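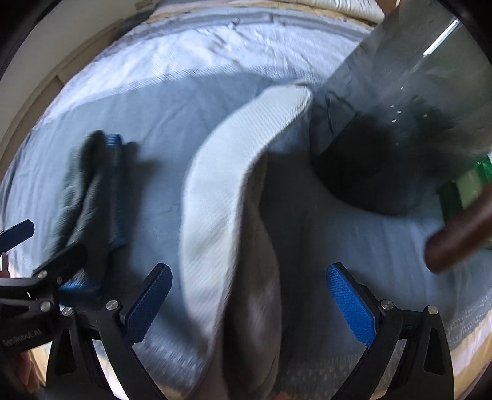

About Tredmont

Tredmont is an independent school of textile care and household studies in Nundstead. We teach adults and young people over the age of sixteen how to wash, mend, alter and store clothing and household linens, and we prepare students for work in laundries, hotels, theaters, care homes and repair shops.

Our History

The school began as an evening class in garment repair, held in the back half of a dry goods store on Hlongwane Street. The class was intended for store customers who had bought cloth and did not know how to finish it. Within a few years most of those attending were employed in local laundries and wanted instruction that their employers did not have time to give. The class moved to the former telephone exchange, where the school remains today. The exchange was chosen for its high windows, which face north and give an even light for color matching.

The name Tredmont comes from the mill that once stood on the east side of town. The mill closed before the school was founded and the two were never formally connected, although several of our first instructors had worked there as menders and inspectors. Their handwritten course notes are kept in the school library and may be read by arrangement with the front office.

What We Teach

Instruction is divided into 2 programs. The Certificate in Textile Care covers fiber identification, stain treatment, water and detergent, pressing, and the handling of delicate and aged fabrics. The Certificate in Repair and Alteration covers hand and machine sewing, darning, reweaving, hemming, zipper replacement and basic fitting. Students may enroll in both, in either order, and credit for the shared unit on fibers is carried over.

Each certificate is completed over 50 weeks of part-time study. Classes meet in the morning or the evening, and students remain with the same group for the length of the program. No class has more than eight students at a time. Assessment is by practical work and by a written record that each student keeps of every item treated or repaired, including the items that did not come out well. Instructors read these records closely, and graduates often tell us that they still consult them.

Short courses are offered each March for members of the public. Recent subjects have included sock and sweater darning, caring for wool blankets, replacing shirt collars, and the storage of christening gowns and wedding dresses. No previous experience is needed.

The Juneo Workroom

The Juneo Workroom is the school's public repair service. Residents of Nundstead and the surrounding towns may bring in clothing and linens to be assessed and, where suitable, repaired by second-half students under the supervision of an instructor. Charges cover the cost of thread, patches and fittings. The Workroom does not accept leather, fur, or items needed on the same day.

Items are labeled on arrival and returned with a card stating what was done and how the piece should be washed in the future. The school reserves the right to return an item without repair if the fabric is too weak to hold a stitch. In such cases the owner is given written advice on storage.

Our Staff

The school is led by its director, Haris Stan, who joined Tredmont as an instructor in pressing and finishing and later had charge of the Certificate in Textile Care. All teaching staff have worked in the trade, and most continue to do so for part of the week. We consider this essential to the quality of instruction, and timetables are arranged to make it possible.

Guest instructors visit throughout the year to teach single sessions on subjects such as theater costume maintenance, hotel linen management and the cleaning of upholstery.

Facilities

The building contains a wet laboratory with domestic and commercial washers, a pressing room, a sewing hall, and a library of 111 reference fabrics, each of which may be handled and compared under daylight. The ground floor is fully accessible, and an elevator serves the upper level. Adjustable tables are available on request. Students are supplied with a basic sewing kit on enrollment and may borrow machines for home practice during the term.

Governance and Funding

Tredmont is a nonprofit institution overseen by a board of trustees. Income is drawn from tuition, Workroom charges and an endowment left by the owners of the original store. Tuition assistance is available to students who live in the county, and applications are considered separately from admission. The current tuition policy was adopted on Jan 22, 2022 and is available from the front office.

Visiting the School

Prospective students are welcome to observe a class before applying. Visits should be arranged in advance through the front office on Hlongwane Street. Visitors to the wet laboratory are asked to wear closed shoes.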